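Hand-held gripper build, finger pads and tag placement
Forum > Home Builds > Grippers and Grabbers
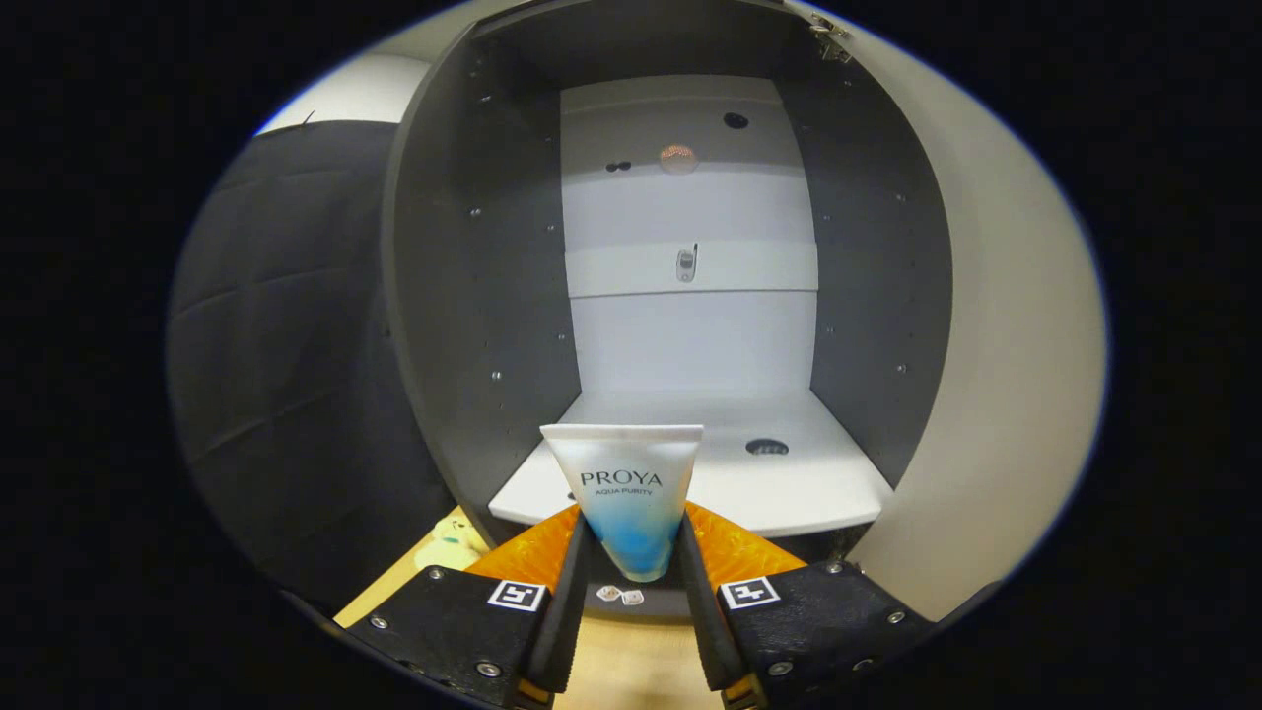 Post 1 - sinaga_shop
Wednesday, September 18, 2019

Second version of my hand-held gripper, holding a tube of PROYA by the cap end in front of the cabinet. I've been at this since March, and it's the first one I'm not embarrassed to post! Black fingers, orange pads up top, narrow jaw plates down the inner edges, and a marker tag near the outer corner of each finger so I can track how far open it is. Eventually the same fingers go on the Vorard arm in my garage, but I want to get the grip right by hand first (much cheaper to mess up).

Two things I'd like opinions on. The pads have a faint textured pattern in them for grip, and I keep going back and forth on whether they should run the whole length of the finger. And are my tags too low? They're nice and flat where they are, but I worry about them.

Post 2 - bentwasher

Looks good! I'd leave the pads short. I did full length ones on my Detton build and they grabbed everything, including stuff I was trying to let go of. Drove me nuts. Tubes are a tough test anyway because they squish, so a narrow plate on the side seems fine to me.

What are you using for screws? Mine back out all the time.

Post 3 - sinaga_shop

Plain machine screws into heat-set inserts. I put a dab of threadlocker on each one after losing a screw in the carpet. If yours are going straight into plastic, that's your problem right there.

Post 4 - mill_and_mumble

Gonna disagree with bentwasher. Short pads are fine until you pick up something tall by the wrong end, and then it pivots on you. I ran 201 picks with short pads and then the same 201 with long ones, same bin of junk from the kitchen, and the long ones dropped a lot less. If letting go is the trouble, your spring is too weak, so fix the spring.

On the tags: too low, yeah. Once the fingers are deep in a cabinet or a drawer you want them well lit, and down by the knuckles they end up in your own shadow.

Post 5 - bentwasher

My spring is fine, thanks. It's a pad problem. I swapped the spring twice before I touched the pads and nothing changed. Also "a bin of junk from the kitchen" covers a lot of ground. Was any of it soft?

Post 6 - mill_and_mumble

Sponges, a bag of rice, a couple of ketchup bottles. So yes, some. No lotion tubes, I'll give you that one.

Post 7 - guva_fan

Can I jump in on the tags? I had mine higher up, close to the pads, and every time I grabbed anything wide it covered one of them and my width reading went off into space. Moved them down and out to the corners, pretty much like the OP, and it's been solid. I went through a log of 1,288 readings last weekend and only 18 were bad, and those were all from when my sleeve got in the way.

So I'd leave them alone. If they're dark, add a light.

Post 8 - mill_and_mumble

Fair, I mostly grab skinny things. A little light wouldn't hurt either way.

Post 9 - sinaga_shop

OK, this helps a lot. Tags stay put. For the pads I'm going to print a longer pair and try both on the same stuff - tubes, a mug, some small things, a rolled up sock. The pads are separate parts on purpose, so swapping them is a couple of minutes per side.

guva_fan, what size are your tags? Mine are as big as I could fit on the housing and I'm wondering if I could go smaller and save some room.

Post 10 - guva_fan

Don't go smaller! I tried it and the readings got jumpy as soon as I opened the fingers all the way. Print them matte too. Glossy paper picked up the ceiling light and I lost a whole evening to that.

Post 11 - bentwasher

Ordered inserts. If they hold up for 1,000 squeezes I'll come back and say so. Still keeping the short pads.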